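4.2 Before you start the cutter

Read this section before you set up the Fairweather label cutter for the first time. Allow 10 minutes.

1. Place the cutter on a level surface, away from direct sunlight.

2. Check that the power switch is off, then plug in the cord.

3. Open the lid and slide the label roll onto the spindle, printed side up.

4. Feed the labels under the guide bar until they reach the blade line. Close the lid.

5. Switch on. The ready light blinks 2 times and stays green.

CAUTION: Keep fingers clear of the blade slot – the blade moves when the power comes on.

NOTE: If the light stays red, see error 73 in section 7.

4.3 Collecting cut labels

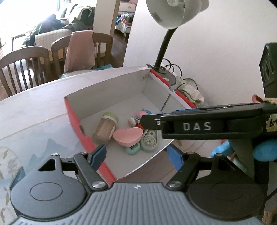 Cut labels drop from the front slot and will slide if they land on a bare surface. Any shallow tray will catch them. An open cardboard box, such as the white one with red sides, also works if its front edge is lower than the slot. Empty it before the stack reaches the slot – a full box causes jams.

Fairweather User Guide, rev. May 4, 2021 | Contact: Jallance Support | Back to top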